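Small Parts, Big Mess: Keeping Screws and Fasteners Under Control

I love a sorted screw drawer the way some people love a clean car. Mine took years to get right, and before that I had a coffee can that held, by my one and only weekend tally, 1457 assorted screws, hooks, washers and mystery bits. I dumped it all on an old bedsheet and sorted it in front of a ball game, and I have never gone back to the can!

Start by being ruthless. Rusty screws, stripped heads, single wall anchors with no partner – out they go. Keep anything brass, anything in a matching set of four or more, and every last bit of hardware that came with furniture you still own. My Hakari bookcase has moved house twice and its spare cam locks have saved it both times.

A magnet wrapped in a sandwich bag is the best pickup tool going. Sweep it over the pile, then turn the bag inside out and the screws are bagged. It won't grab brass or most stainless, so you get a rough sort for free.

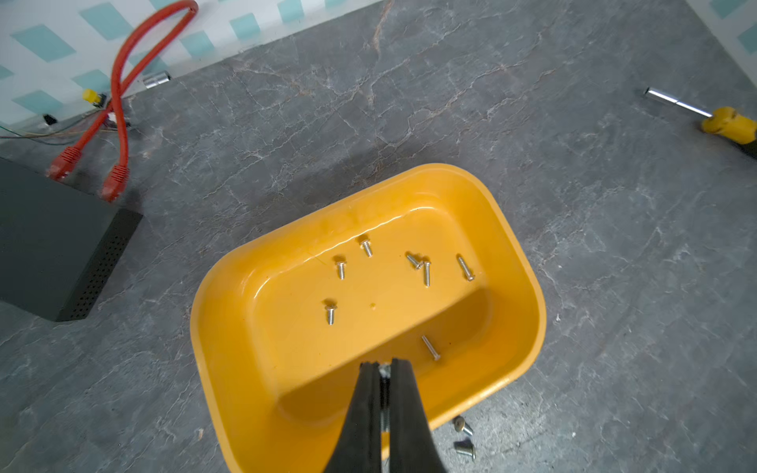
Taking something apart is where most screws go missing, and the fix is to give them somewhere to land before you pick up the screwdriver. I keep a stack of shallow dishes for this, one per stage of the job, and I line them up left to right in the order I took things off. Bright plastic is my favorite. Silver screws on the floor of a yellow-orange bin are easy to spot even in bad light, and rounded corners are so much kinder to your fingertips than square ones when you're chasing the last one out. If the lengths differ, push each screw into a piece of cardboard with a quick sketch of the part drawn on it. Works beautifully on laptops and sewing machines.

Label bags by what they belong to and where it lives. "Trunda crib, left rail" beats "long bolts" every time. Use painter's tape and a fat marker, and put the tape on before you fill the bag (much easier to write flat).

For loose stock, sort by length first and head type second. I use a Plattner drawer cabinet with 65 little drawers, and I still keep boxes of 100 for the sizes I go through fastest. Tape one sample screw to the front of each drawer and you can skip the labels completely.

Then get things up on the wall! A bench fills itself the minute you turn around, and wire baskets cost very little, weigh next to nothing and let you see what's inside from across the room.
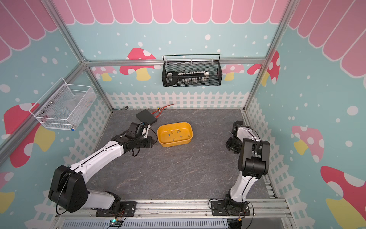

Wire baskets on the walls, with driver bits in one and bagged small parts in another.

Hang them at elbow height if you can, and keep the heavy stuff low. Shake them out every January – sawdust settles on everything.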